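Do godparents have to be named before the christening notice goes out?
Posted by Naa Akolgo

My sister's baby is being christened in February and the church wants the notice printed two weeks ahead. She has picked one godmother but is still going back and forth on the godfather. Can the second name be added later? There are 65 guests coming and the family is traditional about these things.

Bernadette Coste
Depends on the church. Ours let us add a name up to the Saturday before – just call the office and ask.
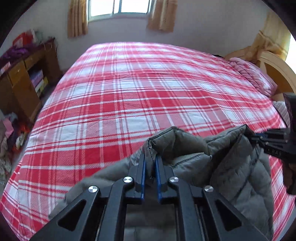 Jomar Lumanlan
We named only the godmother on our notice and it was fine. The second name went in the register on the day. One thing I would plan for is coats, as ours was a winter christening too. Puffer jackets like the gray quilted one on the bed take up a lot of room, and the church hall had a single rail.

Kwame Aidoo
I thought you needed three?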